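Print this page | E-mail this page

Household machines: how near are they?
10 Mar 2023

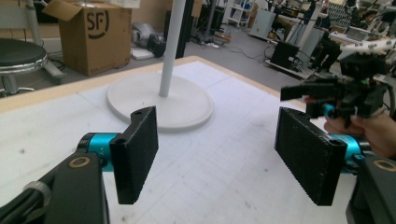 The head of research at Dernus receives the same question at almost every public meeting, and has learned to answer it with a question in return. "People ask when they may buy a machine that will do the housework," the researcher told this bulletin. "I ask them which part of the housework. Washing clothes was largely given over to a machine long ago. Picking the clothes up from the bedroom floor was not, and that is the part we are concerned with."

Dernus began its present programme in January, together with the retailer Brerkier, which has an interest in shop-floor work such as refilling shelves and setting out display goods. The programme covers 80 chores. They range from placing a cup on a shelf to handling table lamps, folding towels and closing a cardboard box.

The method is to have people carry out each chore with hand-held grippers, so that the movements can be recorded and later used to train an arm. By the end of last month the programme held 3,084 recordings. The head of research was cautious as to what this number means. "It is a small library. A child of three has handled more objects than that, and has dropped a good many of them. We should also like to have more of the dropping, as a machine needs to know what to do next when a thing slips."

Lamps were mentioned several times in the course of the interview. "A lamp is tall and thin and its weight is mostly at the bottom. If you take hold of the pole too high and move quickly, it swings. A person corrects this without thought. Our arm corrects it late, and sometimes too much."

Asked for a plain account of progress, the head of research said that the arm now completes 10 of the chores to the standard Brerkier requires for unattended work in a closed shop. None has yet been approved for use while customers are present. The Joly trial flat, where the furniture is moved between visits, has given poorer results, and the figures for it will be published separately.

Cost remains a further difficulty. Plesex, which supplies the joints, expects to deliver 300 sets this year, and the price of each is still well beyond a household budget. "I would not advise anyone to wait for us before tidying the kitchen," the head of research said. "For shops at night, I expect limited use within a few years. For homes I decline to give a date. Those who have given one in the past have had to move it."

Brerkier stated that shop staff had been consulted before the programme began and that no posts are affected by the present stage of work.

Print this page | E-mail this page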